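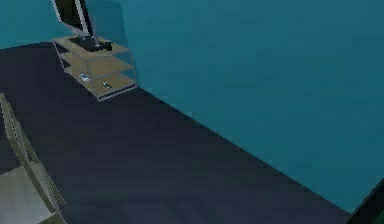

Getting a late uncle's service medals upgraded or replaced

gellwood
My great-uncle was a radio operator in the Navy in the early fifties. The family has always said his captain put him in for a medal and the paperwork went nowhere. His niece in Ferndale has two letters from shipmates that mention it. Is it worth asking for a review after this long?

Lev Chornovol
Yes, but get the records first. Send for the full personnel file and the ship's deck logs for those months. The logs won't mention a medal, but they put him where the letters say he was.

c_tindall
I'd be careful here. Shipmate letters are nice to have, but a review board wants something written at the time by an officer who knew about it. We spent two years on my grandfather's case and were turned down. Start with replacing the medals he did earn.

Freya Garside
Disagree with Callum. Letters count if they're signed and the writers were there. Ours went through with a sworn statement from one gunner. You also need a member of Congress to send the request in, so call the local office in January before the staff gets busy.

c_tindall
One case going through doesn't make it the rule. Did yours have a copy of the original recommendation?

Freya Garside
A carbon of it, yes. It was in a trunk.

c_tindall
Then that was your evidence, with the gunner backing it up.

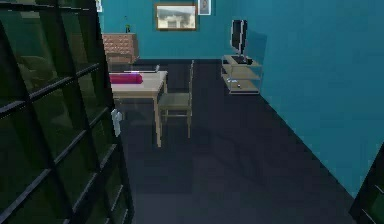

Teal room behind the glass door

gellwood
Thanks, all. There's a box of his papers nobody has sorted. I scanned the first folder last night and it's mostly pay slips. Does anyone know if the ship's association keeps copies of anything?

Anastasia Gkikas
Some do. Ours has 3,264 pages scanned, mostly newsletters and crew lists. Write to the secretary with his full name, rate and dates aboard. Don't mail originals to anyone.

Lev Chornovol
Agree on originals. And check the backs of the pay slips, people wrote on everything.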